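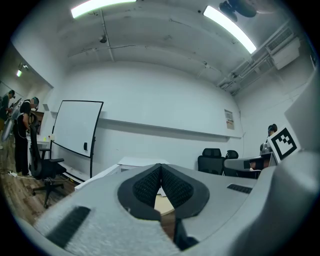 Comparison of Fingertip Pads and Camera Exposure Settings on a Hand-Held Gripper
Final project report, Robotics Laboratory II
Rungnapa Jitpraphai and Beryl Garside

1. Purpose

The project compared two sets of finger pads on the same hand-held gripper and tested how the exposure setting of the attached wide-angle camera affects tracking of the square marker on the housing. The two parts were planned as separate projects. They were joined in December when it became clear that both needed the same tool and the same table time.

The tool is used in the lab to record grasping motions by hand. The recordings are later replayed on an arm. Replay is outside the scope of this report. We looked only at whether the object stayed in the fingers and whether the marker could be found in the video.

2. Equipment

Gripper: hand-held, light grey housing, two fingers closing in a V, trigger operated. The same unit was used for all trials.

Pad set A: Preltasex mesh-faced pads, black, with a thick rim around the edge of each fingertip.
Pad set B: Astero smooth pads, same outline, no mesh.

Camera: wide-angle, fixed to the tool and looking forward over the fingers. Both finger pads, a large part of the housing and the marker panel on the right side stay in view.

Software: Prilora 2 for marker detection, with default thresholds. Trials were logged in a spreadsheet by the person not holding the tool.

The work was done in the Pilkington room at a white table. The ceiling has long fluorescent fixtures, and we left them on for every session. Other groups used the room at the same time, so the background changes between recordings. We did not try to control for this.

3. Method, pads

Nine objects were used: a tape roll, a marker pen, a steel spoon, a sponge, a paper cup, a glass jar lid, a folded cloth, a AA battery and a short length of aluminum tube. Each object was placed at a taped cross on the table. The operator closed the fingers, lifted the object to the height of a wooden gauge block, turned the wrist a quarter turn, turned it back and set the object down.

A trial was a success if the object did not leave the fingers and did not rotate visibly between them. A slip that stopped before the object dropped was logged as a slip and counted as a failure. The operator was allowed one practice grasp per object.

We changed operators halfway through each pad set. Pad set A was tested first. This order was a mistake, discussed in section 6.

4. Results, pads

Set A held better on the spoon, the lid and the tube. The smooth pads let the spoon swing during the wrist turn on most attempts, and the tube crept toward the open end of the V. On the sponge and the cloth we saw no difference between the sets. The paper cup was slightly worse with set A. The rim touched the wall of the cup before the mesh did, and the cup folded along that line.

The battery was difficult with both sets. The fingers meet at a narrow point near the tip and the gap widens behind it, so a small object is either pinched at the very end or misses the contact area. Approaching with the fingers lower helped, but the operator then tended to hit the table.

The mesh collects lint from the cloth. After the cloth trials we cleaned set A with tape, then continued. We did not repeat the trials done just before cleaning.

5. Exposure and marker detection

For this part we recorded one long take with pad set A fitted, moving the tool slowly through the working area and then tilting it upward and back. The take contained 2,986 frames. Automatic exposure was on. Prilora failed to find the housing marker in 524 of them.

We went through the failed frames by hand. They fall mostly in the segments where the tool was tilted up and the ceiling lights entered the view. The camera lowers its exposure in response, but it does so late, and for a short time the white field of the marker washes out into the pale panel behind it. The reverse happens on the way back down, with the marker too dark. A smaller group of failures came from fast wrist motion and is plain blur.

The marker also sits near the right edge of the image, where the lens bends straight lines. We suspected this would be the main cause of failure before we started. In the level segments it was detected almost without interruption at the same image position, so distortion alone does not explain the losses.

A second take was made with exposure locked at a value chosen while pointing at the table. Failures in the tilted segments were clearly fewer. The table surface was a little overexposed and the mesh on the pads lost some detail, but neither affects detection. The second take was shorter and the motion was not identical, and for that reason we give no percentage for it.

6. Sources of error

Order. All of set A came before set B. By the time of set B both operators were more practiced, which should favor set B. The advantage of set A on hard, smooth objects is therefore probably not a practice effect, but the lack of difference on soft objects could be.

Grip force. The trigger has no force readout. We tried to squeeze to the stop each time. B.G. noticed that her grip weakened toward the end of a session, and we then limited sessions to 50 minutes.

Scoring. "Did not rotate visibly" was judged by eye, from one side of the table.

7. Recommendations

Use the mesh pads for metal and glass. For thin-walled cups, trim the rim or use the smooth pads. Lock exposure before recording, with the tool level and pointed at the work surface, and write the value in the log. A matte patch around the marker should be tried, as the contrast between the white field and the panel is low when the lights are in view. Future trials should alternate pad sets by object.

Raw logs and both takes are in the course folder under pads_exposure.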